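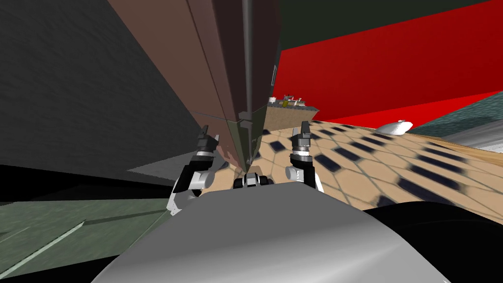 # Praltex battery packs pulled from sale over fake safety marks

Praltex has stopped selling its 2000 series power banks after a retailer found the safety marks on the casing didn't match any certificate on file. Robles, the online shop that carried most of them, took the listings down this morning. Refunds open now.

The packs were sold as a cheap way to charge a phone and a tablet at once. Black or silver, two ports, a torch on the end. Price was low, but not so low that buyers would have smelt a rat. Robles says it sold 320 of them before a customer wrote in to ask why the number printed under the mark led to a completely different product, a desk lamp made by Serkden.

Serkden says it has nothing to do with the packs and never gave anyone leave to use its number. It wants the stock destroyed.

Praltex blames a supplier. In a short statement the firm said the casings arrived ready printed and that its own checks "looked at the battery, not the label". It didn't name the supplier. It didn't say how many packs went to other shops either, and an email asking that had no reply by 4pm.

No fires reported so far. There have been 34 complaints to Robles, most of them about packs getting too hot to hold or dying after a few charges. A handful mention swelling, and those are the ones to worry about.

## What to do if you have one

Look at the back, near the ports. The affected packs have a batch code starting with 6, in small grey print, easy to miss. If yours has it, stop using it and dont charge it again. Keep it somewhere cool, away from anything that burns. Don't put it in the household bin and don't post it back, Robles will refund against a photo of the code and your order number.

Bought it second hand? Robles won't pay out without an order number. Praltex says it is "looking at" those cases.

Itell, which sold an earlier Praltex pack under its own name, says its version came from a different factory and is not affected. It has pulled it anyway while it checks teh paperwork. Results expected in September.

More when we get it.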